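Section 4 - Packing a mixed box (small gifts and soft goods)

For the Greenwood packing table. Read section 3 first if you haven't made up a box before. Labels and sealing are in section 5.

Before you start

Clear table, dry hands. Order sheet where you can see it. Tape gun loaded. One order open at a time - no exceptions, even when it's busy.

1. Open the box and fold all four flaps right out. Check the bottom is taped along the full seam.

2. Look at the corners. Scuffed or slightly frayed at the rim is fine. Split down the side is not - flatten it and take another.

3. Put everything on the sheet into the box unsorted. Don't arrange anything yet. You're only checking that it's all there and that it fits.

4. Tick each line as it goes in. Keyrings and tassels get missed most, they slide under the soft things.

Note: if a line on the sheet has no item, stop and put the box on the query shelf with the sheet inside. Lorcan Ó Gríofa clears the shelf twice a day.

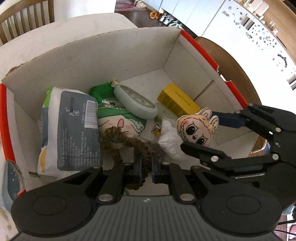
Fig. 4.1 Mixed order after step 4, before sorting. Flaps open.

5. Now sort. Flat and boxed things against the walls, soft things in the middle. Anything with a carved or printed face goes face up.

6. Hard pendants and anything else that could chip - wrap in one sheet of tissue, tuck between two soft items. Never straight on the cardboard.

7. Plush keyrings: clasp closed, turned away from the face. Metal clips scratch printed eyes and they do come back to us as returns.

8. Tassels: comb the fringe straight with your fingers, lay flat. Don't fold. A folded fringe stays folded.

9. Sealed packets stay sealed. Keep the barcode uppermost so it can be scanned without unpacking teh lot.

10. Fill gaps with crumpled paper. Loose plastic bags don't count as filling. If one is in the box and it isn't holding stock, take it out.

CAUTION: no knives or scissors over an open box. Cut tape and tissue at the side of the table.

CAUTION: don't press the flaps down to make things fit. Go up a size - code 3005 instead of 202.

11. Close the short flaps, then the long ones. Tilt the box gently each way. If you hear sliding, open up and add paper.

12. Initial the sheet, fold it once, lay it on top under the flaps. Go to secton 5.

Returned boxes follow the same steps from 3 onwards but use the yellow sheet. Questions to Guadalupe Bañuelos, extension 53.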